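Ditmont Warm Homes Pilot
Progress report to the Berrada Fund, second period

Summary

We were asked to say whether the pilot is working. Our answer is that we don't know yet, and we would be wary of anyone who says they do. Letters went to 667 households in Ditmont and Koseo. Home visits have started, the draft-proofing is on schedule, and spending is within the grant. Whether people are any warmer is a separate matter, and the numbers we have so far can't settle it.

Home visits

Each visit covers windows, outside doors, the loft hatch and the heating controls. Visitors also ask what people do to keep warm before they turn the heat up: extra layers, thick socks, closing off a room. The original plan treated these habits as a side question. We now think they explain a good part of the gap between the predicted savings and the bills we have seen. A household that was already heating one room and wearing a coat indoors has very little to save.

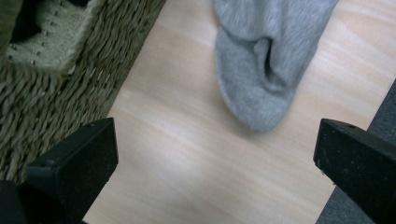
Meter readings

The readings are our weakest point. Anden supplied the room sensors, and 21 of them stopped reporting within the first month. Replacements came, but the missing weeks can't be recovered. We have left those homes out of the bill comparison. The earlier draft of this report filled the gaps with averages, and we took that out - it made the results look better than we could defend.

The early figures also cover a mild spell. Bills fell in homes we had worked on, and they fell in homes we hadn't. Until we have a proper cold month on both sides, we ask that no savings figure be quoted from this project.

The advice packs

The packs were the part of the bid we had most doubts about, and we still have them. Residents say they like the booklet. Liking a booklet is not the same as changing the timer on a boiler, and we found few signs of the second at follow-up visits. The page on clothing and bedding got the most comments, some of them annoyed. Several people said they did not need a charity to tell them to dress warmly. That seems fair to us, and the page will be cut to a short note.
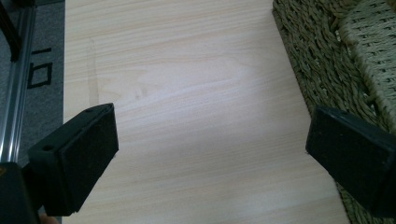
Pale wood grain.

Money

Materials cost less than planned and staff travel cost more. The two roughly cancel out. We are not asking for extra funds, but we would like to move the unspent printing money to sensor repairs.

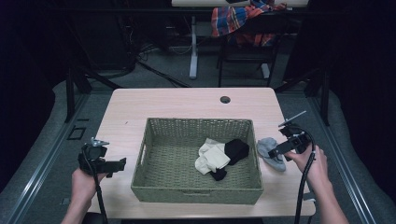

The contract with Anden allows for 2 free call-outs and we have used both, so any further fault comes out of our own budget. We did ask for better terms and were turned down.

Next period

The Koseo visits should finish in June. We have asked for 6 more months of meter data before the final report, to take in a full winter. If the fund would prefer to close on the original date, we can do that, but the report will have to say that the main question was left open.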